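손그리퍼 026번 한 쌍, 연말 정비 기록

2022년 12월 24일

올해 마지막으로 026번 그리퍼 두 대를 정비했다. 7월에 한 번 크게 손본 뒤로는 청소만 하고 썼는데, 지난주부터 오른쪽 기기의 닫힘 값이 조금씩 밀렸다. 손가락을 끝까지 닫았는데도 Tuvidis 화면에는 살짝 열린 것으로 찍힌다. 같은 기기를 쓰는 분들이 가끔 메일로 물어봐서 순서대로 적어 둔다. 내년의 나도 볼 것 같다.

우리가 쓰는 것은 사람이 양손에 하나씩 쥐고 옷을 펴거나 개는 동작을 기록하는 손그리퍼다. 기록은 Tuvidis로 받고, 나중에 Postma 셀의 로봇 팔이 그 동작을 따라 한다. 팔 쪽 정비 이야기는 길어서 따로 쓸 생각이다. 이번 글은 손에 쥐는 쪽만 다룬다.

준비물

육각 렌치 작은 것, 보풀 없는 천, 알코올, 부드러운 칫솔, 여분 손가락 한 벌. 손가락은 Kudent에서 출력해 온 노란색을 계속 쓰고 있다. 예전에 쓰던 회색보다 영상에서 잘 구분되고 끝부분도 덜 휜다. 단점은 때가 잘 보인다는 것 정도다.

1. 라벨 확인

분해하기 전에 좌우 라벨부터 본다. 한 번은 왼쪽 본체에 오른쪽 보정 파일을 넣고 오전 내내 기록한 적이 있다. 파일은 멀쩡하게 열리고 그래프도 그럴듯해서 Postma 셀에서 재생할 때까지 몰랐다. 그 뒤로는 정비표 첫 줄에 본체 번호를 손으로 옮겨 적는다. QR 스티커도 이때 한 번 찍어 본다. 안 읽히면 새로 뽑아 붙인다.

2. 손가락 분리와 청소

나사를 풀고 손가락을 뺀다. 얇은 천을 많이 다룬 주에는 손가락 뿌리 쪽에 실밥이 감겨 있다. 이번에도 꽤 나왔다. 칫솔로 먼저 털고 알코올은 마지막에 조금만 쓴다. 처음부터 알코올을 묻히면 먼지가 뭉쳐서 홈 안쪽으로 들어간다.

손가락 안쪽 면은 손톱으로 긁어 본다. 걸리는 곳이 있으면 교체한다. 우리 기준은 2000회 개폐마다 점검, 표면이 상했으면 횟수와 상관없이 교체다. 오른쪽 기기는 손가락을 바꿨고 왼쪽은 그대로 두었다.

3. 슬라이드와 나사

손가락을 뺀 상태에서 슬라이드를 끝에서 끝까지 20번 움직인다. 중간에 걸리는 느낌이 있으면 양옆 판의 나사를 반 바퀴씩 풀었다가 번갈아 조인다. 한쪽을 먼저 꽉 조이면 판이 미세하게 틀어진다. 이번에 값이 밀린 원인도 이쪽이었다. 오른쪽 기기 왼편 나사가 헐거워서 닫을 때마다 판이 조금씩 움직이고 있었다.

나사 고정제는 Sorkmont의 약한 것을 쓴다. 강한 것을 썼다가 나사 머리를 망가뜨린 뒤로 다시는 안 쓴다. 바르고 나서 하룻밤 둔다. 급해도 이 시간은 줄이지 않는 편이 낫다.

4. 영점과 보정

손가락을 다시 끼우고 완전히 닫은 위치에서 영점을 잡는다. 그다음 완전히 연 위치를 저장하고, 200회 개폐를 돌려서 닫힘 값이 흩어지는지 본다. 오른쪽 기기는 정비 전에 뒤로 갈수록 값이 올라갔는데, 조인 뒤에는 평평하게 나왔다. 보정 파일 이름에는 본체 번호와 좌우를 같이 넣는다. 왼쪽에서 356회째 개폐 기록에 튀는 값이 하나 보였지만, 다시 돌렸을 때는 나오지 않아서 메모만 남겼다.

5. 실제 천으로 확인

책상 위 보정이 잘 나와도 천을 집어 보면 다를 때가 있다. 두꺼운 수건은 웬만하면 잡힌다. 문제는 얇고 구김이 많은 옷이다. 손가락 끝이 조금만 어긋나도 한 겹이 빠져나간다. 그래서 확인은 꼭 얇은 옷으로, 침대처럼 푹신한 면 위에서 한다. 딱딱한 책상에서는 손가락 끝이 바닥에 닿는 느낌이 너무 분명해서 어긋남을 놓치기 쉽다.

옷 가장자리를 집고, 들어 올리고, 놓는다. 좌우를 바꿔 가며 반복하고, 양손으로 같이 펴는 동작도 넣는다. 케이블을 쓰는 날에는 줄이 옷 밑으로 들어가지 않게 침대 옆으로 빼 둔다.

연파란색 천으로 집기 확인을 하는 중. 녹색 침구 위, 노란 손가락의 026번.

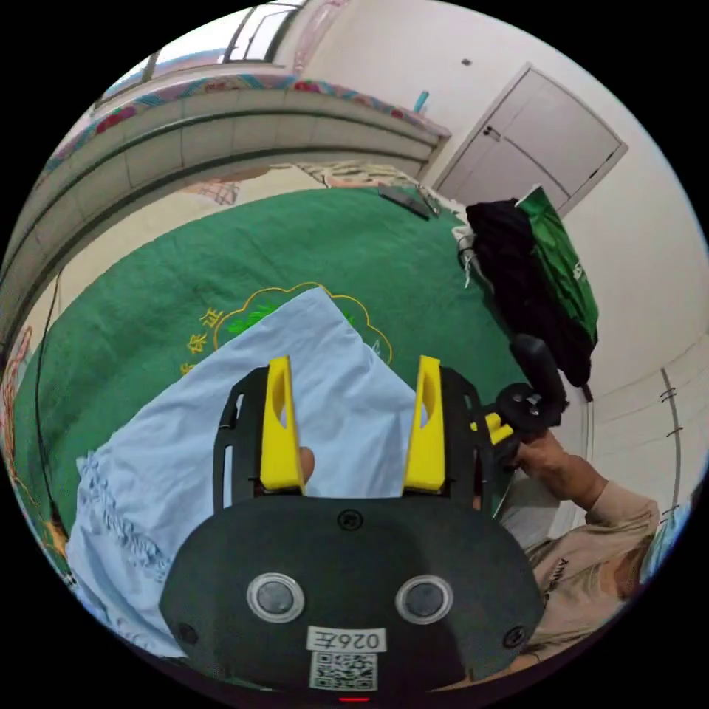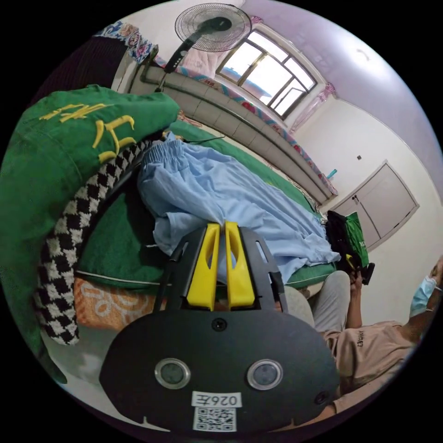

6. 보관

손가락은 살짝 벌린 상태로 둔다. 닫아서 오래 두면 끝이 서로 눌려 자국이 남는다. 좌우는 한 상자에 넣되 칸을 나누고, 정비표는 뚜껑 안쪽에 끼운다. 전원은 본체에서 끄고 표시등이 꺼졌는지 본다.

남은 일은 왼쪽 기기 손가락 주문이다. 아직 쓸 만하지만 표면 상태로 봐서는 다음 점검 때 바꿔야 할 것 같다. Kudent에 같은 노란색으로 두 벌 넣어 둘 예정이다.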